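How a Robot Changes a Day at Work

Have you ever wondered how a robot learns to do a job? Or what happens to the people who used to do that job? To find out, let's look at one workplace, a company called Flollitz.

Flollitz packs and mails small things for other companies: hair clips, card games, spare buttons, key rings. When you order something online, it may come from a place like this. For a long time every order at Flollitz was packed by hand. A worker read a list, walked to the shelves, picked up each thing, and put it in a box.

Gunvor Wallin worked that way for 18 years. On a busy day in December, her team could send out 900 boxes. "My feet hurt by lunch," she says. "You walk and you bend and you reach, and then you do it again."

What is automation?

Automation means having a machine do a job, or part of a job, with little help from a person. A dishwasher is automation. So is a door that slides open when you walk up to it.

Some jobs are easy to automate. If a machine has to put the same cap on the same bottle all day long, it only needs to know one movement. Packing orders is harder. A button is tiny and flat. A card game is stiff. A scarf flops over when you lift it. Your hands know what to do with each one, and you hardly think about it. A robot does not know any of that until it is taught.

Teaching with hands

One way to teach a robot is to write down every movement as computer instructions. That takes a very long time, and if the scarf is folded a new way, the instructions may not work.

Another way is to show the robot. People do the task themselves, using a tool called a gripper. A gripper is a simple kind of hand, with two parts that close together like your thumb and one finger. The person holds it, squeezes it, and uses it to pick things up and put them down. The movements are recorded. Later, a computer studies the recordings and looks for patterns.
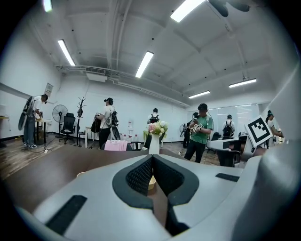
One recording is not enough. Think about learning to tie your shoes. You probably watched it many times, and tried it many times too. A computer needs even more practice than you did. So the people teaching it repeat a task over and over, with the object in a different spot or turned another way. Mistakes can be useful too. If someone drops a thing and picks it up again, the computer can learn what picking up after a drop looks like.

Aba Abubakari plans this kind of work for Pritora, the company that built the robots for Flollitz. She says the best teachers are often people who have done the job. "They know which boxes stick and which bags slide," she says. "I would never think to ask about that."

What changed at Flollitz

Flollitz now has 2 robot arms. They pick up small, light things and place them in boxes. They do not do everything. People still pack glass, very soft things, and any order that looks odd. People also check the boxes before they are taped shut.

Gunvor's job is different now. She walks less. She watches a screen that tells her when a robot arm has stopped, and then she goes over to see why. Sometimes a bag has slipped under the shelf. Sometimes two things are stuck together. She had to take a class to learn the new work, and she did not like the first week at all.

Not everyone at Flollitz feels the same way. Delphine Villanueva liked packing by hand. She and the person next to her used to talk while they worked, and now the stations are farther apart. She moved to the returns desk, where she opens the boxes that people send back. Nobuhle Zulu asked to learn how to repair the arms, and she is paid more than she was before.

There is a harder part as well. When a machine does some of the work, a company may need fewer people. Flollitz did not send anyone home, but when two workers retired, it did not hire new ones to take their places. Someone who might have had one of those jobs had to look somewhere else. Grown-ups have different ideas about what companies should do about this.

Words to know

Automation: using a machine to do a job or part of a job.

Gripper: a tool or robot part that holds things.

Recording: saved sounds, pictures, or movements that can be used again later.

Station: the place where a worker does one kind of task.

Try it yourself

Find a pair of kitchen tongs and ask if you may use them. Put a sock, a spoon, and a coin on the table. Pick up each one with the tongs and drop it in a bowl. Then turn the coin so it lies in another spot and try again. Write down which thing was the hardest to pick up, and how you moved your hand to get it.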